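Opinion | Robotics Software
Print this page | E-mail this article

Stop grading the planner on its own homework

I got into a friendly argument in June that I'm still having in my head, so I may as well have it here. Bent Kjærgaard and I were going over a failed run on one of our two-arm cells, and he pulled up the planner log to show me that everything had gone fine. Every path was valid. No collisions, no joint limits hit, no timeouts. Green from top to bottom. And the pick had failed.

Bent's point was that the planner did its job, so the bug must live somewhere else. My point was that if your log says everything went fine and the thing you wanted didn't happen, your log is the bug. We went back and forth until somebody needed the room.

I've been writing control and planning code for 12 years now, long enough to have made every mistake I'm about to complain about (some of them twice!). And the one I keep seeing, in my own code as much as anybody's, is that we split the software into neat boxes and then let each box decide for itself whether it succeeded. Perception says it found an object with high confidence. Planning says it found a path. Control says it tracked the path within tolerance. All three get a gold star, and the groceries are still in the cell.

With stiff things you can get away with it. A block is where you last saw it, more or less, and it's the same shape after you touch it as before. If the path was right and the tracking was right, then the grasp was probably right too, and you can go home early. Most of our tooling grew up on blocks. I love blocks. I'd happily work on blocks until I retire.

Bags are another story. A bag changes shape the moment you put a finger on it. The part you grab is hardly ever the part that's heavy. And if it's the see-through kind, the depth camera gives you a sort of soup – a few points on the plastic, a few on whatever's inside, and holes in between. So you get a nice confident box around something, and you have no idea whether the box is around the bag or around the fruit.

Our stack does what a lot of stacks do, and fits one pose to the whole object. Sointu Manninen has been telling me for ages that this is silly, and I've come around. What does a pose even mean for a bag? Where is its front? We were feeding the planner six numbers that looked very official and meant next to nothing, and it was dutifully planning to them. I think that's what got me so worked up with Bent. The planner was perfectly right about a world that wasn't there.

So we ran an experiment, if you can call it that. We took 497 logged bag picks and had Sointu go through the video and mark each one by what happened to the bag, with the planner's verdict hidden from her. Then we lined the two up. In 23 of them the planner, the tracker and the perception module all reported success, and the bag slipped. That may not sound like a lot. But those 23 were invisible to us. They never showed up on a dashboard or tripped an alert, and they went straight into the pile we were using to tune the grasp scores. We'd been teaching the thing from bad examples and patting it on the head.

What do I want instead? Nothing fancy. I want a check at the end that belongs to the task and doesn't ask any of the modules how they feel. Did the bag leave the floor? Is it in the basket? A dumb before-and-after comparison would do for a start. I also want the handles treated as their own target, separate from the lump of stuff below them, and when two arms are on the same bag I want one plan that covers both of them. Right now we have two planners politely avoiding each other, which is fine when the arms are doing separate jobs and hopeless when they're doing the same one.

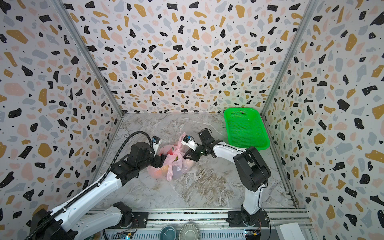
By Onni Vainio
Motion planning lead, Karkon

Take a pick like this one, with one gripper up by the knot and the other pressed against the side of the bag. To the collision checker, those are two arms far too close together with something squashy between them. To me it's one job, and the two hands ought to know about each other. If the top hand pulls, the side hand should feel it and give a little. Our code can't say that today. It can only say "stay 10 millimeters apart," and then we switch that rule off by hand near the bag and hope.

Bent thinks I'm asking for a rewrite, and he's got a fair worry there. Rewrites eat teams. Toivo Vuorinen, who has to keep the old planner alive whatever I decide, gave me a long look when I brought it up. And I do see the case for the boxes. When something breaks you want to know which drawer to open, and one big tangled program that does everything is no fun at all to debug. I've been there, I didn't enjoy it, and I'm not proposing we go back.

But keep the boxes and take away their right to grade themselves – that part is cheap. The end-of-task check took Sointu a short script and a bit of patience. The shared two-arm plan is the expensive bit, and it can wait until we've got honest numbers telling us how much it would buy.

Bent has agreed to the check. He still says the planner did its job.

Filed under: Robotics Software, Planning and Control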